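Fliltus Two-Man Blocking Sled: A Season and a Half of Use

Posted October 9, 2021

I coach the offensive line at a small high school, and we bought the Fliltus two-man sled before last year's short spring season. The old sled was a five-man that had been sitting behind the visitor bleachers longer than I have worked here. Two of the pads were split to the foam and the frame had a bend in it that made it pull left. We needed something newer and smaller. This is how the Fliltus has held up.

What you get

The sled comes in two boxes and a long bundle of tubing. There are two upright pads, a skid frame, a coach's platform on the back and a bag of bolts. The listed weight is 170 pounds without the platform and 200 with it. We put ours on the shipping scale in the ag shop and it matched.

Assembly took one evening with two people. My assistant, Fabrice Roussel, did most of it while I read the steps out loud. The directions are fine up to the part where the pad arms go on, where the drawing shows the spring bracket from the wrong side. We put one on backward and had to take it off again. If the pad sits lower than the other one when you finish, check that bracket first.

You will need your own wrenches. The one in the bag is stamped sheet metal and it rounded off a nut on the first try.

On the field

The main thing I wanted was a sled that would show me who was coming off the ball late. With a five-man sled a slow kid can hide, as the other four will carry him. With two on the pads you see it right away. If the left side jumps and the right side drags, the sled turns, and you don't need film to know why.

We use it most for double teams. Guard and tackle fit on the pads, take the first step together, and drive for five yards with their hips touching. I stand to the side and watch feet. After that we send one of them off to the linebacker level, which in our case is a manager holding a hand shield. We have run the same drill with the center and guard every practice this fall and our inside zone is better for it.

The pads have good give. They are firmer than the ones on the Gallel sled I used at my last school, and the kids noticed the first day. After a week they quit bringing it up. The height is right for players from five foot eight to six three or so. Our one really tall tackle has to get lower than he likes, and I count that as a plus.

On dry grass the sled slides the way it should. On our practice field after a heavy rain the skids dig in at the front. Two big kids can still move it, but the freshmen can't, and they start standing up to get more push, so you end up coaching a bad habit. I now leave it in the shed on those days and use hand shields. I have not had it on turf. Malsha Jayasinghe, who has the JV line at the school across the river, runs hers on turf and told me she bought the plastic skid covers for it.

The platform

I would skip the platform if I were ordering again. It adds thirty pounds, and when a coach my size stands on it the front end comes up on every hit. It also rattles. Fabrice took ours off in March and it has stayed off. When I want more resistance I strap a sandbag across the back rail, low and centered, and that does the same job.

Wear

The pad covers are vinyl with a zipper along the back. One zipper pull broke last spring and we tied a piece of cord through it. The vinyl itself has a few scuffs but no tears. The stitching on the bottom corners is starting to fray on the side our bigger guys use, so I expect to need new covers in another season.

The springs still snap back evenly. I put a little white grease on them every few weeks. The paint is gone from the bottom of the skids, as you would expect, and there is some surface rust there over the summer that came off the first day we pushed it.

Bolts do loosen. I check the four at the base of the pad arms before we use it, and usually one of them takes a quarter turn. Lock washers would fix this and should have been in the bag.

Price

We paid $525, plus freight. The Zamell two-man costs more and has a wider frame. I looked at one at a clinic, and the welds were cleaner, but the pads were the same size and I could not see what the extra money would do for our kids. The Mondal single is cheaper and I know coaches who like it for one-on-one work. It won't teach a double team.

Freight is where you want to pay attention. The first quote we got was for delivery to a loading dock, and we don't have one. Our athletic director, Tahmineh Hassanpour, called and had it changed to liftgate delivery before it shipped. Ask about that when you order.

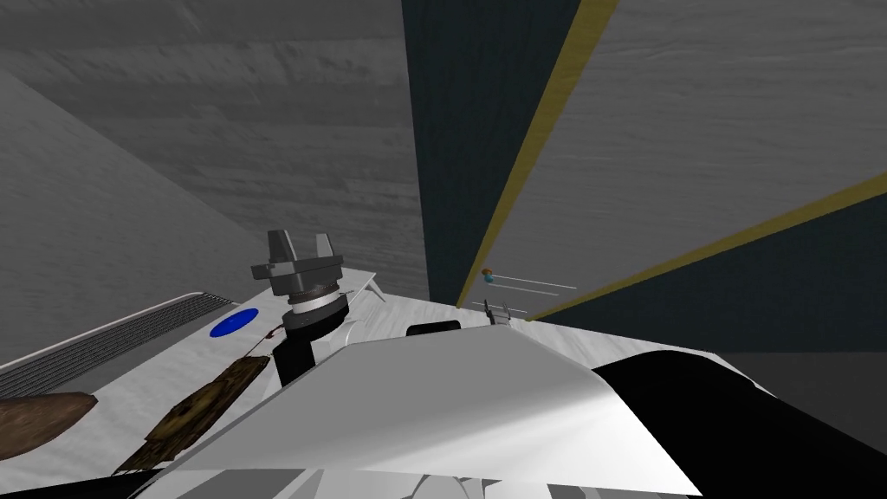
Can one coach move the sled by himself?

With the platform off, one adult can tip it back and drag it a short way on grass, but for anything farther than the end zone I get two linemen to carry it.

Customer service

I called once, about the zipper. I was on hold for a few minutes, and the woman who answered took down the order number and said a new cover would be sent at no charge. It took three weeks to show up. The new cover fit, and I am keeping it in the equipment room until the old one gives out.

Who should buy it

If you have a roster like ours, with eight or nine linemen and one coach working with them, this is the right size. Larger programs will want a five-man or seven-man for the whole front and could use this as a second station. For youth teams I think it is too heavy. Fathima Sultana borrowed it for her middle school group one afternoon and her players could get it started only about half the time.

I would buy the Fliltus again, without the platform, and I'd get the lock washers at the hardware store the same day.

Good: pad firmness, frame has stayed straight, shows timing problems between two blockers.

Bad: poor bracket drawing, useless wrench, skids dig in on wet grass, zipper pulls.

Update: Afroza Howlader wrote to ask if the pads can be swapped side to side to even out the wear. They can. Each pad comes off with two bolts, and the bolt holes line up on either arm. I did ours before the last home game.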